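Widcombe Processor Seating Practice Set

Item 168 – bench training for desktop assembly and repair

The Widcombe set is for anyone learning to fit a desktop processor. It covers one job: picking up the chip, lining it up and setting it in its place. Learners can work on a real board in an open case or start with the gray plastic practice plate.

The plate is flat with rounded corners and stands upright. It has raised square sockets in different sizes and a retaining frame that takes a square CPU. There are no small parts to bend on the plate, so it suits first lessons.
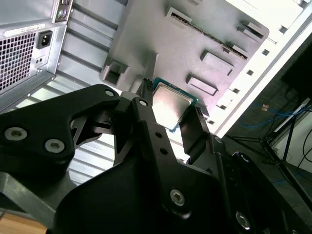
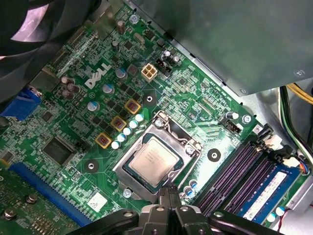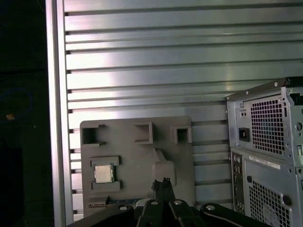
Practice chips are sold separately in trays of 17. They are pulled from retired office desktops and do not run. Cosmetic marks on the metal lid are normal – we sort for straight edges and clean corners only. Hold the chip by its edges and lower it flat. Do not slide it into position.

In the set:
Practice plate, gray
One practice chip
Kuusk storage tin with foam insert
Printed lesson sheet by Charoen Phromma, 37 steps

The desktop case and board are not included. The lesson sheet was written for a full-size case laid on its side with the cover off. If your class uses small cases, ask for the Tastari sheet when you order.

Wipe the plate with a dry cloth. Solvents will cloud the plastic. Replacement foam inserts are back in stock from January.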